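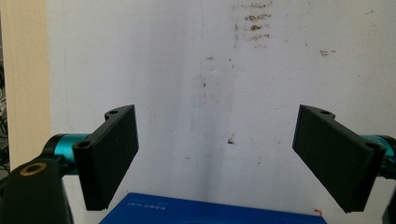 2025-08-04 – Gripper pose tracking on low-texture backgrounds

Continuing from the February notes. Problem as before: visual-inertial tracking on the hand-held gripper is fine over a cluttered bench and poor when the camera faces the white wall. Fingers take up a fixed part of every view, the wall fills most of what is left, and the feature detector then has little to hold on to apart from smudges and the brown streaks.

Mask

The old mask was a polygon drawn by hand for the open position. When the fingers close, their inner edges leave the polygon and the detector puts corners on the pads and on the screw holes in the brackets. Those points move with the camera, so the filter takes them as evidence that the camera is still. Replaced it with a mask looked up from finger width. 50 width bins, one mask per bin, dilated by 2 pixels. Generated offline by Preda from the CAD and the camera calibration. The teal joints are included in the mask.

Detector settings

Lowered the corner threshold so the faint marks on the wall survive. This also lets in sensor noise, so a point now has to last for three views before the filter uses it. Capped at 100 points per image, spread over a grid. Without the grid most of them crowd on to the edges of the blue box and the fit is badly conditioned in yaw.

Replay

Ran the 537 logged segments through Plandis, old mask against new, all other settings equal. Fewer resets with the new mask. The remaining ones are nearly all close to the wall with the fingers moving. Have not separated motion blur from bad width readings. The width signal lags the image by one sample on the older firmware and I suspect that is most of it.

Prys Owen asked why we don't drop vision altogether on the bad stretches and run on the IMU. Tried it. Acceptable for a short reach, but drift in z is visible on anything longer, and the planner needs z for the approach. Left in as a fallback behind a flag, default off.

To do

Fix the width timestamp in the Cliltau driver. Interpolate to image time, do not take the latest value.
Ask Mervin Dhillon for the raw width logs from the Andura runs.
Rerun the segments that reset, with interpolation on.
Check whether the dilation is enough at the closed end, where the pads flex under load and the CAD has them rigid.
Mask file is versioned by date only. Add the calibration hash to the header before anyone else copies it.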